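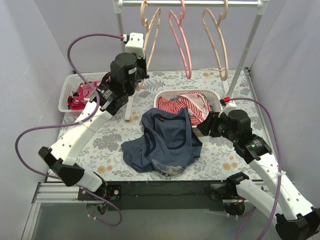 Baskets and rail at one of our folding tables, Barneck

Garment Sorter and Hanger, part time
Brirkside Clothing Exchange, Barneck

Brirkside takes in used clothes, sorts them and puts the good ones back on the rail for sale. We have a shop on Albers Street and a sorting room behind it. We are looking for one person to join the sorting room from October.

The work

Clothes come to the table in baskets, mixed up. You take out one piece at a time, open it flat on the cloth and look it over on both sides. Check collars, cuffs, hems and seams. Read the label for size and fibre, and if the label has been cut out, measure the garment and write a tag. Then it goes one of three ways: on a hanger and up on the rail, folded for the shelves, or into the rag sack.

Prints need a second look. A cracked or peeling print on an otherwise sound top goes in the half-price bin unless Urmila Shukla, who runs the room, tells you otherwise. Trims and bands in a darker colour often hide a split seam, so run a thumb along them.

We handle up to 2000 pieces in a busy month. Speed comes with practice and we do not set targets for the first month.

Hanging

Hangers go in from the bottom of the garment, never forced through the neck, which stretches it. Shoulders sit level, the front faces left on the rail and the hook points away from you. Knitwear is folded. You will be shown all of this on your first shift.

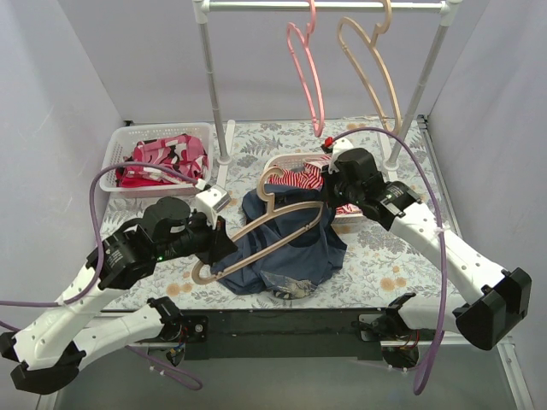
Hours and pay

There are 14 hours a week, split over four mornings. Shifts start at 9 am and finish at 12.30 pm. Pay is at the shop assistant rate and goes in monthly. Staff get a discount in the shop after the trial period.

Who we are looking for

You do not need shop experience. You should be able to stand for most of a shift, lift a full basket from floor to table and tell navy from black under indoor light. Some knowledge of fabrics is useful. If you can sew on a button or mend a hem, say so in your application, as we have a small mending pile that never gets any smaller.

You would be working alongside Baltazar Espinoza and Nicanor Ibarra. Most shifts have 2 people in the room.

How to apply

Write a short letter saying what work you have done, paid or unpaid, and which mornings you could not do. Leave it at the shop counter or post it to Karla Ibarra, Brirkside Clothing Exchange, 241 Albers Street, Barneck. Please put a phone number on it. We do not need a CV.

Those we invite in will spend an hour at the table with a basket of mixed clothes and then have a talk with Karla. The hour is paid.

The number 6 bus from Tumeck stops across the road. The sorting room is on the ground floor, with a step at the back door and level entry through the shop.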